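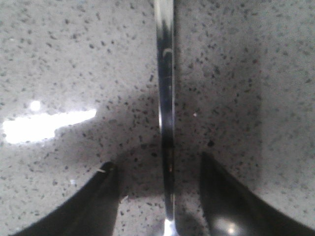 A polished metal strip against a speckled countertop.

Stolport will have a women's handball team in the regional league this July, two seasons after the club folded the last one and told everyone it was only resting.

The league confirmed the entry on 4/12/03, along with a new format that takes the division from two groups to one and cuts the playoffs to a single weekend in Trinesby. Stolport opens away to Janderow, a fixture the schedule makers describe as random and which both towns have been asking for since the old team disappeared.

The squad stands at 17 players, nine of whom spent the gap turning out for Janderow. They are coming home with better conditioning and, according to people on the Janderow side, several of the club's practice balls. Stolport says it will look into it.

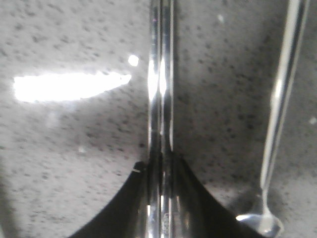 Money was the sticking point last time and has been dealt with in the usual way, by finding some. Deligiannis, the flooring firm on the ring road, has put its name on the shirts for two seasons and will resurface the court at the Stolport sports hall. The old floor had a soft patch near the left wing that home players knew to avoid and visitors did not. It will be missed.

Season tickets are $60, up from $45, and cover every home match except the one against Trinesby, which the club has classed as a special event. Trinesby finished last in its group a year ago, so the word is doing some work there.

The club's final home match before it folded drew a crowd of 93. The hall holds 2,418, and the upper tier will stay closed until further notice – a notice few expect to read soon. Fans are asked to sit together on the side facing the bench, where the heating is.

Tryouts for the last two goalkeeping spots run through the end of the month. Previous experience is preferred. Gloves, for those wondering, are not part of the sport.

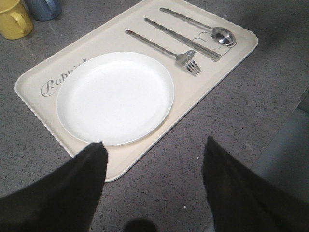 A plain white plate on a cream-colored tray.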